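Wireless mouse stutters next to laptop on stone-pattern top

Posted in: Peripherals and desk setup
Tags: mouse, optical sensor, desk surface, interference

Monura_desk

I have moved my laptop to a new worktop and the pointer now skips. The top is white with a grey marble pattern. The mouse is an ordinary wireless one, used to the right of the laptop, receiver in the left-hand port. On the old desk there was no fault with the same mouse and the same laptop.

What I have tried so far:
New battery.
Receiver moved to the right-hand port. Slight improvement.
Pointer acceleration switched off. No change.
Bluetooth audio off, music played through the laptop speakers instead. No change.

The fault is worst on slow diagonal movements. Fast movements are mostly fine. The layout is as follows, and I would like to keep it if possible.

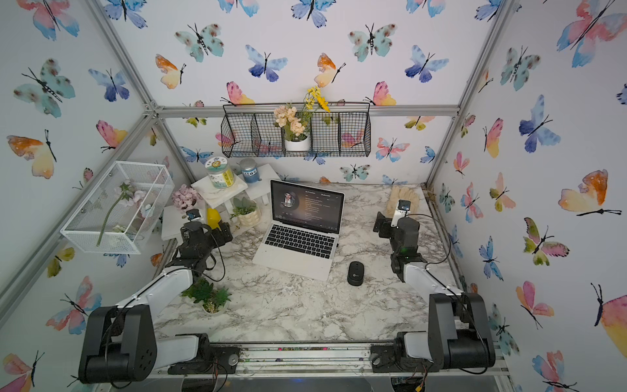 Yu-na Kang

Try a sheet of plain paper under the mouse before changing anything else. If the skipping stops, the sensor is not reading the surface properly and the radio link is fine. If it carries on, look at the receiver. It takes a minute and costs nothing. A polished white top gives an optical sensor very little texture to work with, and veins do not help much because they are so far apart.

Monura_desk

Paper test done. Skipping gone completely on matt printer paper, back again as soon as the paper is removed. So it is the surface. Is there a way round this other than a mat? I was hoping to leave the top bare. 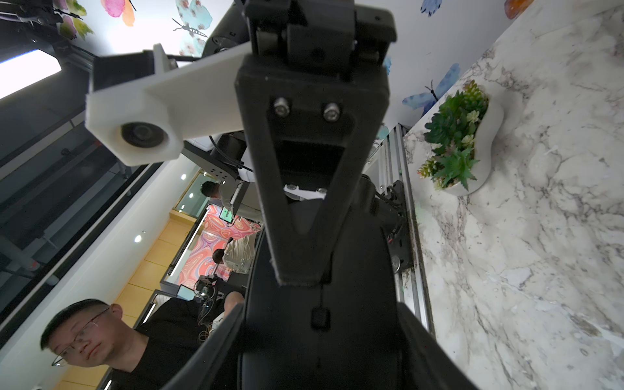 Kamata

Sensor type matters more than price. Basic LED sensors are tuned for paper, cloth and matt wood, and gloss defeats many of them. I had the same trouble with a Titard mouse on a white top and cured it with a Plaltero desk mat, 35 cm wide, trimmed on one side. A mat does not have to take over the whole surface. The succulents in the white curved planter can stay directly on the marble pattern, as a mat is only needed where the mouse runs. Choose a matt finish in one mid-tone colour. Avoid glass mats and anything with a metallic print.

If you must have a bare top, look for a mouse whose maker states that it tracks on glass. Lift-off distance may need adjusting afterwards in the driver software.

Also clean the sensor window with a dry cotton bud. Nearly 50 per cent of the "faulty" mice I am handed only have a hair across it.

titard2

mine does this as well, i just use a magazine

Monura_desk

Thanks. I will get a small grey mat and leave the receiver on the right, where it was slightly better. Marking as solved.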